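24/05/2022 oat base, batch 3

Redid the enzyme hold from yesterday's notes, 29 min this time. Slurry thinned out nicely, sweeter than batch 2, maybe too sweet. Akash says it tastes like cereal milk, wants to leave it. I don't. Will cut the hold next run and see.

Oats were the Trurnetti rolled, not the Hullska. Ran out of Hullska, Conceição has reordered. Means this batch isnt a fair comparison with 1 and 2, note that before anyone graphs it.

Water 900 g per jar as before. Strained through the fine bag, 282 g wet pulp left behind in jar A, 327 in jar B. Too big a gap. Think B was poured before it had settled, or the bag was folded over. Redo B. 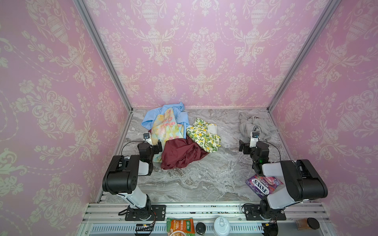
Coffee test: jar A split in the dark roast, fine in the medium. Small flecks, then a skin. Added a pinch of the phosphate and it held, but there's a chalky finish at the back. Deolinda couldn't taste it, Seung-woo could straight away. Need more tasters, same three people every time is no good.

Colour still greyish next to the almond. Customers at Torres complained about that in November so it does matter. Toasting the oats first might help, but then flavour goes nutty and we're back to arguing over the label.

To do
- canola oil at the lower dose, homogenise twice
- pH before AND after the salt, forgot the before agian
- fridge jars: shake test, write the result on the lid
- ask Amândio if Cundovik will sell us the small pail of enzyme, we can't get through a big one before it expires

Jar A in the fridge, second shelf. Don't drink it.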